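Plasen opens its big tables to anyone with a case to sort out

FOR RELEASE: March 16, 2025

Hello from Plasen! I'm Beatrice Kaijage, I run the workroom, and I'm very happy to finally get this one out the door (it has been sitting in my drafts folder under the title "case thing" since October).

Starting this spring we're running Open Case, a drop-in session for people who own a case full of stuff and can't find anything in it. Tool cases, sewing cases, glasses cases, cases for drawing pens, the first aid case from under the car seat. Bring it in, open it up on one of our tables, and we'll help you work out what belongs inside and where it should go. It's free, there's no sign-up, and you're welcome to bring more than one.

The idea came out of our fall trial, when Éabha Hayes and I put a sign by the door and waited to see who would turn up. I was expecting a slow start and had brought a book. By the time the trial was over we'd helped people with 253 cases, and I still haven't finished the book. The oldest was a drafting set that had belonged to somebody's grandfather, and the owner sat with it for most of an afternoon, looking up what each piece was called – I think she enjoyed that more than the sorting.

A big part of why it works is the tables, and I will talk about the tables if you let me. They're light wood with the boards running lengthwise, a nice pale honey color, and small things show up well against them. If you've ever tried to find a dropped screw on a speckled kitchen counter you'll know why I care so much. We looked at darker tops when we fitted out the room, and I'm glad we were talked out of it by Gualtiero Testa, who built these for us and comes back to oil them.

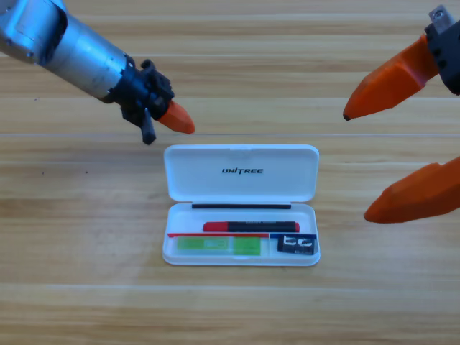 An open case on one of the light wood tabletops at Plasen.

So how does a session go? Pretty loosely. You find a spot and open the case flat on the table with the lid all the way back. Then everything comes out. I know people like to leave the bits at the bottom for later, and I do it at home too, but please tip them out. We have paper trays for sorting and a bin for things that are plainly finished, like dried-up glue and dead batteries (those go in their own tub, by the sink).

After that you put back what you use most. Éabha is the one to ask about this part. She packs so the first thing you reach for is the first thing you see, and she'll have you close the lid and open it again a few times before she's satisfied. I'm more of a "does it rattle" person. Between the two of us you'll get an opinion, probably 2.

Whatever you don't want to take home can go on our swap shelf. Spare needles, odd drill bits, that sort of thing. Help yourself from it as well, it fills up fast.

We couldn't have done this without some support, and I'd like to say thank you properly. Silteo has given us $2,000 toward foam sheets and liners, so if your case has lost its insides you can cut a new piece on the spot. Tarkell has donated 100 small cases, all new, for visitors who arrive with their things in a plastic bag. Those go to whoever needs one until they're gone.

Muthu Namboodiri from Silteo came along to one of the fall sessions with a fishing tackle case, and told me afterward: "I went in thinking I'd be there ten minutes. I left with half the weight and I know where my hooks are now."

Rosario Ruggiero will be teaching a short add-on for anyone who wants to make their own dividers out of cardboard and cloth tape. You don't need any skill for it, and mine came out crooked and still does the job.

A few practical things. The room is on the ground floor with a wide door, so wheeled cases are no trouble. Chairs are the tall kind, but we have low ones if you ask. Kids are welcome with a grown-up, though please keep an eye on blades and needles while the cases are open. We can't take anything with fuel or paint thinner in it. Tea is on us, and it stays at the side counter, away from the wood – Gualtiero has been very clear with me on that point.

Session times are posted on the door and on our page. Reporters and photographers are welcome to drop in too, and if you've got a messy camera bag, bring it.

Press contact: Beatrice Kaijage, Plasen workroom. Ask for me at the front desk, or leave a note with Éabha.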